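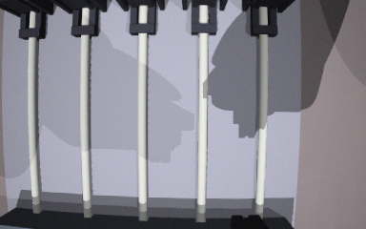 Can a robot do your chores yet? Ads love to say yes. We say: wait and see. Think about plugging in a cord or tidying the wires behind a TV. Easy for you, maybe, but hard for a machine, so robots often practice first in a computer-made world like this one, where five thin white rods stand in a row, each held near the top by a dark clamp. It looks neat. Real homes don't. A company called Usto says its helper, Lema, passed 17 practice jobs on a computer. Fine - but did it ever meet a sock on the floor?

Soft, bendy things are the big problem. A spoon keeps its shape when you pick it up. A cord flops and twists, and the robot has to keep guessing where it will go next.
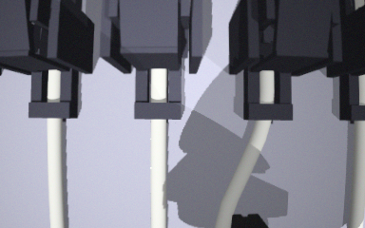
One of these cables bends a lot more than the others.

So next time someone promises you a robot maid, ask a few questions. Was the test on a screen or in a real kitchen? How many tries did it take? Did a person help? Until you get good answers, you still have to make your bed on Sunday.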